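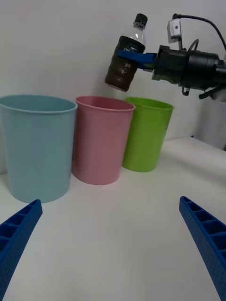
Colin Hebden told us, when we first brought the plans to the Norkgate workshop, that two arms on one table would spend more time getting in each other's way than doing any work, and that we should build one good arm and stop there. We are glad he said it early, because his objection shaped most of what follows.

4.2 Sharing the table between two arms

The Plamow build puts both arms on the same white tabletop. Each has its own controller, and in the first version neither knew where the other was. We had hoped that keeping them slow would be enough. It was enough for picking things up at opposite ends of the table, and it failed as soon as both had a reason to be in the middle.

Cups and a bottle make a wonderful test for this. A cup is light, tips over easily, and leaves very little room beside its neighbor. A part-filled bottle is heavier, shifts its weight as it leans, and has to travel over the cups to get anywhere useful. Figure 3 gives the view from the wrist of one arm while the other holds the bottle tilted above the row, with its base over the gap between the pink cup and the green one. The open fingers of the viewing arm reach in from the lower corners, and you get a real feel for how little spare space there is once both grippers are near the same objects.

The blue fingers went through more revisions than any other part of the build. Rizwan Haque drew the first set as solid blocks, and they were too stiff for thin cup walls. The current version has rectangular recesses along the inner face, ladder fashion, and we like it a lot! It bends a little against a curved surface, it is quick to make, and a broken finger can be swapped in 4 minutes with one screwdriver. We use the same style on both arms so that a spare fits either.

For the shared space we settled on a simple rule. The arm carrying something has priority, and the other holds its pose, fingers open, until the carrying arm has moved clear. Delia Lucero wrote the lock in an afternoon, and it has hardly changed. The waiting arm keeps its camera running, which gives us a free second view of the carry from low down by the cups. We had planned the wrist cameras for grasping only, so this was a lovely surprise, and the clearance check in Section 4.3 depends on it.

Clearance is set at 25 mm between the lowest point of the carried object and the tallest cup rim. At 35 mm the arm ran close to the end of its reach on the far side of the table, and the elbow motor complained loudly. Aminu Eze would still like a larger margin for full bottles, and we think he is probably right.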